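4. What the work became

4.1 The wash-up room before and after

We come now to the part of the study that took us longest and that we enjoyed most, which was simply sitting with people at their work and listening to them talk about it. The site, as set out in Section 2, is the staff canteen at the Ostermann works, run under contract by Stastilport, a catering firm that looks after kitchens of this sort up and down the region. On the Friday we used for our baseline the wash-up team handled 1,948 pieces of crockery between the start of breakfast and the end of the late lunch, and if you have never stood beside a dishwasher outlet at half past one in the afternoon, we can only say that the noise and the steam make an impression.

Before the change, the job had a shape that everybody understood, even if it was written down nowhere. One person scraped, one person loaded, and whoever was left took the clean things out, stood them to drain and carried them through to the serving side. People swapped places when their backs began to complain. The swapping was a kindness they did each other, and it was also, as we came to see, the way in which newcomers learned the room. You began on scraping, where it is hard to do much damage, and were invited along the line as the others grew to trust you with the good plates.

The automated station was supplied by Indum and took over a part of the third position, the handling of plates at the rack. Everything else stayed in human hands. The supplier's trials were carried out on a bench, away from the kitchen, and the team was invited to come and watch them in pairs during the quiet hour after lunch. We would recommend this to anyone planning something similar, for the questions people asked at the bench were far better than the ones they had asked in the briefing room. They wanted to know what happens to a chipped plate, and how they would reach in to wipe down, and who would be blamed for breakages. 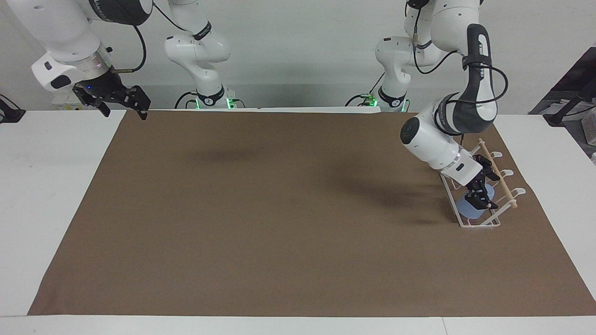 Does a station of this kind leave the team with less to do?

The hours on the rota stayed as they were, but the work inside them moved, with less lifting at the rack and a good deal more checking, sorting and putting right.

Figure 3. Two-arm bench set-up for plate handling, with the left gripper at a plate in the wire rack.

4.2 Sorting, which had been invisible

The largest shift, and one we had not thought to ask about in our first round of interviews, concerned sorting. When people unloaded the plates themselves they sorted as they went, without noticing that they did it. A soup bowl that had found its way among the side plates was plucked out and set aside in the same movement. Once the station had been given a share of the rack work, a mixed load became a nuisance, and so the sorting had to be done earlier, at the scraping end, by whoever happened to be standing there. That was usually the newest member of the team.

We found this rather touching to watch, and a little worrying too. The scraping position had been the gentle way in. By May it had become the place where the whole afternoon could be made or spoiled, and one of the younger workers told us that she now went home with a tired head where she used to go home with tired feet. She was not complaining, exactly. She liked being asked her opinion. But she had noticed that nobody had mentioned the change to her, and that her grade had stayed where it was.

Stastilport's own shift log bears her out. Over the study period the team recorded 187 stoppages at the station, and the entries, which are mostly brief and occasionally rude, put the greater part of them down to mixed or badly seated crockery. Very few needed anyone from outside. Someone walked over, pressed pause, straightened whatever wanted straightening and set it going again. None of this appears in the job descriptions, which still speak of unloading and stacking.

4.3 Company and quiet

Something should be said as well about talk. The old third position faced the second across the outlet, and the two people standing there chatted all day long, about grandchildren and football and what was wrong with the bus. With the station in place the remaining worker on that side faced the wall for a good part of the shift. The two older members of the team felt this keenly, and said so in every interview we held with them, whatever it was we had asked. A third colleague, who described himself as a quiet sort of man, thought it a great improvement.

After some weeks the team asked whether the draining shelf might be turned round, so that the person checking the plates could look back into the room. The supervisor agreed the same afternoon. It cost nothing beyond a bit of shoving and a new hook for the aprons, and it did more for the mood in the room than anything else we saw — including, we are bound to say, our own biscuits.

4.4 Learning the alarms

The station reports its faults through Pestix, the same message system that the works uses for its lifts and cold stores. The wording of the messages was plainly meant for engineers. The team dealt with this in the way that teams do, by taping up a sheet of paper with their own translations on it, and this sheet went through 4 versions while we were there. The last of them was very good indeed. It listed each message, what it generally meant on an ordinary day, and whether it could wait until the trolley had been emptied.

We asked if we might show the sheet to the supplier, and the team, after talking it over, said that we might, provided their changes were put in by one of them and not by the office. A copy has since been laminated and hangs beside the pause button. How far this kind of knowledge ought to be paid for, and by whom, is a question we take up again in Section 5, together with the matter of the scraping position and its grade.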